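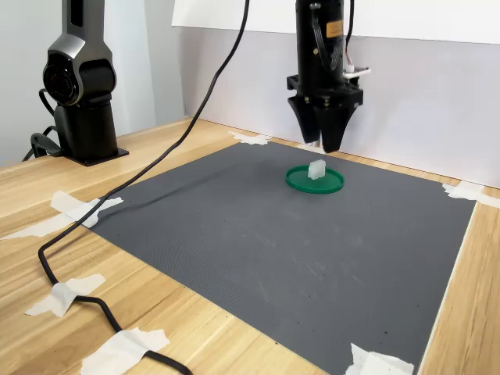
Robotics and Everyday Work | Part Three

Chapter 9
Can Machines Do the Chores Yet?

Few questions put to engineers are asked as often as the one that gives this chapter its title, and few receive such uneven answers. A machine that welds a car door has been ordinary for decades. A machine that clears a breakfast table, wipes it down and puts the cups back where the family keeps them remains a research project. The purpose of this chapter is to explain the gap between the two and to give the reader some means of judging how quickly it is closing.

We begin with a distinction that will be used throughout. A task is called structured when the objects, their positions and the order of the steps are known before the work starts. It is called unstructured when one or more of these must be discovered during the work. Most factory automation succeeds because someone has taken the trouble to make the task structured. Parts arrive in trays, trays arrive on rails, and the machine repeats a fixed path. Most housework cannot be treated in this way. The householder does not place the dishes in a tray before asking for them to be washed.

9.1 Small Jobs on a Tabletop

Research on unstructured work is usually carried out on a table. The arm is bolted down, a mat is laid in front of it, and a few light objects are provided. The jobs chosen are modest: pick up a block, set it on a lid, take it off again, move the lid to the other side. A child of three can do all of them. They are studied because each contains, in small form, the difficulties found in a kitchen or at a packing bench. The machine must find the object, choose where to take hold of it, close its fingers with suitable force, carry it without striking anything, and let go at the right height.

Letting go deserves more attention than it commonly receives. A block released too high may bounce or roll. A block pressed too firmly against a lid may push the lid across the mat, so that the next attempt begins from a different arrangement. People correct for such effects without thinking, using touch as well as sight. An arm that relies on a camera alone may lose its view of the object at the very moment the fingers close around it. 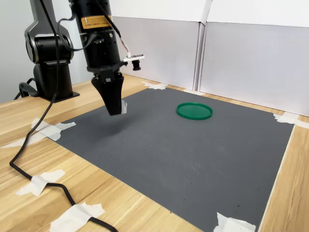

Myrto Moschos has objected in print that tabletop trials of this kind flatter the machine, and that a laboratory which reports success with a block has said very little about a sink full of pans. The objection is a fair one and will be taken up again in Section 9.4. For the present it is enough to note that failure on the table is informative even where success is not. An arm that cannot place a block on a lid will not be trusted with a glass.

9.2 Counting Successes

Published results are often given as a single percentage, and the student should learn to ask what lies behind it. Consider the trials held at the Lambrakis workshop. The arm was given 1,000 attempts at a placing task, of which 900 were judged successful. A rate of nine in ten appears respectable. In a household that handles 70 items at each washing-up, however, the same rate would mean seven items dropped, misplaced or left behind. Few families would keep such a helper for long.

Three further questions should be put to any figure of this kind. Was the object always the same? Was it always set down in nearly the same place? Did a person step in between attempts to put things straight? At Lambrakis the answer to the last question was yes, and the report by Gunther Reinholz states this plainly in its opening pages. Many reports do not.

9.3 The Shop Floor as a Middle Case

Between the factory line and the kitchen lies a large class of work that is partly structured. Packing mixed orders, sorting returned goods and loading small machines all belong here. The Madberg packing plant introduced arms for one such job in January and kept its human packers at the neighboring benches. In the first trial period the arms handled 3,830 items. Snædís Bach, reviewing the trial, found that the speed of the arms mattered less to the plant than the time staff spent attending to them after a stoppage.

Her finding suggests a practical test, which we shall apply in the rest of the chapter. A machine may be said to do a chore when the labor of supervising it is clearly smaller than the labor of the chore itself. By this test a dishwasher does a chore, although a person must load it. Whether an arm that loads the dishwasher would pass depends on how often it must be rescued, and on who is at home to do so.

The sections that follow consider grasping, sensing and learning from demonstration in turn. Readers without a background in mechanics may wish to review Chapter 4 before continuing.

Related chapters and readings
Chapter 4: Joints, Links and Reach
Chapter 8: Cameras and the Problem of Hidden Objects
Chapter 10: Teaching a Machine by Showing
Case study: The Clidivbridge Laundry Trials
Case study: Returned Goods at Jalolberg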